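217 shares 28 comments

Farhad Kazemi bought the old seed shop in Wotcombe with money his aunt left him, and for the first winter he mostly repaired clocks in the back room with his coat on. The heating came later. So did the sign.

"I had five customers in December," he says. "Two of them wanted seeds."

He learned the trade at Pilkington & Murine, a repair house that closed when its last owner retired. He started there sweeping floors and moved up to cleaning movements, then cutting replacement teeth for worn wheels. He still uses their ledger system. Every clock gets a number, a page and a short note on what was done. He is now on number 581.

Most of what comes in is ordinary: mantel clocks, kitchen clocks, a few tall case clocks that have stopped after a house move. Kazemi says people often assume something has broken.

"Usually it's out of beat. You move a clock onto a different floor and it leans a little - the tick goes uneven, and after an hour it quits. I can fix that in the customer's hallway. I charge for the drive."

He is less cheerful about oil. People spray it in through the back, he says, and it picks up dust and wears down the pivots. One clock from a farmhouse on Tustance Lane had been sprayed every spring for years, and he spent most of a month on it.

Would he take on an apprentice? He has thought about it. The bench is long enough for two, and he is tired of answering the phone with a spring in one hand.

"I'd want someone who can stand to do the same job again the next day," he says. "Cleaning is most of the work. I had a year of it before they let me take anything apart on my own."

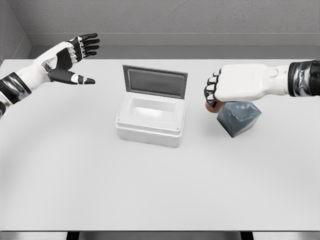

He didn't mind that year much, he adds. The shop was warm, and the older men let him pick the radio station after lunch.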